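5. Setting Up and First Melt

This section applies to the Wiva 552 tabletop wax melter. Read Section 2 (Electrical Safety) before continuing.

5.1 Placement

1. Set the melter on a level surface that can support its full weight.
2. Keep the rear vents clear of walls and curtains.
3. Plug the cord directly into a grounded outlet. The heater draws 600 watts. Do not use an extension cord.
4. Check that the drain valve is closed – the lever points left when closed.

CAUTION: Do not switch the melter on with an empty tank. The thermal fuse (part 1682) will open and must be replaced by an authorized service center.

5.2 Preparing the Work Area

Cover the table before opening any wax or dye. A fabric tablecloth is acceptable for pouring but should be kept clear of the heater base. Use long wooden sticks for stirring. Metal spoons scratch the tank coating and are not covered by the warranty.

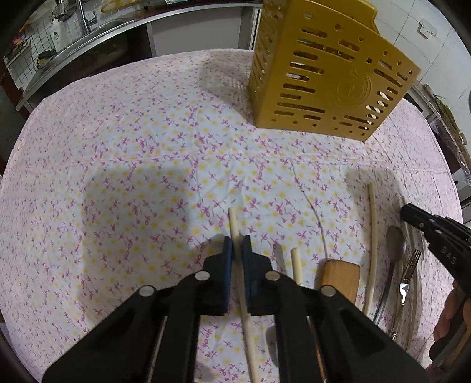 Figure 5-2. Long wooden stick and tablecloth.

Sticks must be clean, dry and free of varnish. Use a separate stick for each dye color.

5.3 First Melt

1. Cut the wax into pieces small enough to lie below the fill line.
2. Load the tank and close the lid.
3. Turn the dial to LOW. The amber lamp comes on.
4. When liquid wax covers the bottom of the tank, turn the dial to MEDIUM.
5. When all the wax is liquid, open the lid and stir slowly along the tank wall. Do not strike the sensor post in the center.
6. Wait for the amber lamp to go off. The wax is now at the set temperature.
7. Place a pitcher under the valve and move the lever to the right. Return it to the left before the pitcher is full.

NOTE: The first batch may pick up residue from manufacturing. Discard it or use it for test pours.

WARNING: Hot wax causes burns. Never leave the melter unattended while the heater is on. Never put water in the tank.

5.4 After Use

1. Turn the dial to OFF and unplug the cord.
2. Drain the tank while the wax is still liquid.
3. Wipe the tank with a dry paper towel. Wear heat-resistant gloves.
4. Leave the lid open until the tank is cool.

If wax hardens in the valve, do not force the lever. Refer to Section 7.3, Clearing a Blocked Valve.

Section 5 revised 6/4/23. Technical review: J. Toom.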